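Looking after the two-arm cell: frequently asked questions
By Anisa Sumampouw, 7/16/20

These are the questions that come up most from people taking a turn on the Faleleck cell. If yours isn't covered, ask Jhun Cabanatuan before changing anything in the settings.

Which cell does this page cover?
The two-arm cell listed as unit 2115. The older single-arm unit at Entili has its own notes, and its gripper settings are not the same.

How do I start it up?
Switch on the base supply, wait for both arms to report ready, then home the left arm and the right arm in that order. Homing both together is possible in the software but please don't. The left arm passes close to the right elbow on its way up.

How often should the gripper fingers be checked?
Every 500 grasps, or on Thursday mornings, whichever is sooner. Close each gripper fully and look at the gap between the fingertips. If you can see light through it at the tip but not at the base, the fingers need re-seating. Loosen both screws, push the fingers home, tighten evenly and run the open and close test 12 times.

What about the cables?
The cable at each wrist should hang in a loose loop. Turn the wrist slowly to both ends of its travel and watch the loop. It must not pull tight, and it must not catch on a joint ring. Don't use cable ties above the elbow. One was added in January and the connector had to be replaced.

Do the arms need greasing?
No. The joints are sealed. Wipe the links with a dry cloth and keep spray cleaner away from the joint rings.

The arm stops with code 1112. What does it mean?
The gripper closed further than expected, so the program assumes it missed. With thin objects it can be a false alarm. Lower the minimum width in the Tastden menu by one step and try again. If it comes back, re-seat the fingers.

Why do we use keys for the check routine?
They are awkward. A ring of keys swings, turns in the fingers and changes shape each time it is put down. If the cell can pick a bunch off a flat table and deal with a small wall hook, most of the Jutomura parts will give it no trouble.

How are the hook positions taught?
Teach the third hook first, using the right arm, and then the others. The row slopes down to the right, so don't copy the height from one hook to the next. Approach from below and stop short of the wall. Save each point under its own name.
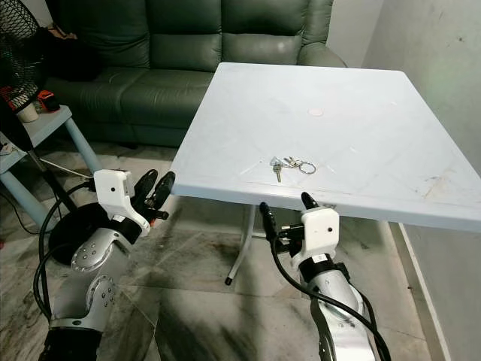
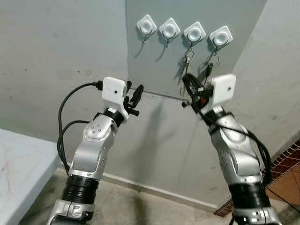
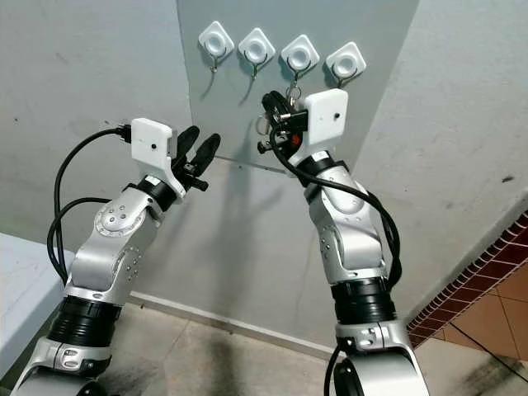 Do I have to teach them again if a hook is replaced?
Yes, but only the one that was changed. Adhesive hooks never go back in quite the same place. Leave a new one overnight before putting any weight on it.

Can I run the routine faster than the saved speed?
Up to the table, yes. Keep the saved speed for anything near the wall. The camera needs time to settle and the keys need time to stop swinging.

Who do I tell about a fault?
Write it in the log with the code and which arm it was, then tell Jhun. Leave the arms where they stopped if it is safe to do so.

Contact: Anisa Sumampouw, Faleleck cell support | © 2020 Faleleck | Back to top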